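Progress report to Nundow, August
Evaluation of the Jadonov hand-held gripper kit
Last updated: August

1. Status

The evaluation is in its third phase. Phases one (unpacking, assembly, calibration) and two (single-operator recording) are closed. Phase three covers several operators working in the same open-plan room and runs until the end of next month. Spending is within the approved budget. No change to scope is requested.

2. Work completed

The target for this period was 2,000 usable recordings. We have 2,709 on disk after rejection of files with lost tracking or missing gripper width. The rejection rate fell once operators began checking the marker calibration at the start of each shift, and we have made that check part of the written procedure.

Five operators are now trained. Training takes around 48 minutes per person, including the practice set. The Jadonov manual is adequate for assembly but weak on calibration — we wrote our own two-page sheet and have sent a copy to the vendor.

The Pacheco export tool was tested against the raw files. Timestamps agree. Export fails when a session name contains a space; the workaround is to rename the session before export. The vendor has confirmed the fault and given no date for a fix.

3. Hardware findings

The finger pads are the part we watch most closely. Grip on smooth packaging is good when the pads are clean and drops noticeably when dust gets into the surface. Pads are wiped at every break. One pair has been replaced. The replacement needed no tools, but the width reading had to be calibrated again afterward.

The white shell shows scuffs and no cracks. Weight remains the main complaint from operators, mostly in the second hour of a shift. We have shortened shifts accordingly and will report the effect on output next time.

Tracking by the printed markers is reliable in normal room light. Strong ceiling light at certain wrist angles still costs us some recordings, and we have not yet separated this from ordinary operator error.
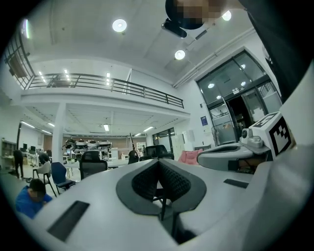
According to Purificación Garrido, the pads are fine and the handle is what needs work: after a long run of small objects her thumb goes numb, and she would accept a heavier unit if the grip were narrower. She also asked that the spare pads be stored with the kits instead of in the office.

4. Open items

Quote from Tostuvier for third-party pads, requested, not received.
Export fault, with vendor.
Second calibration board, ordered.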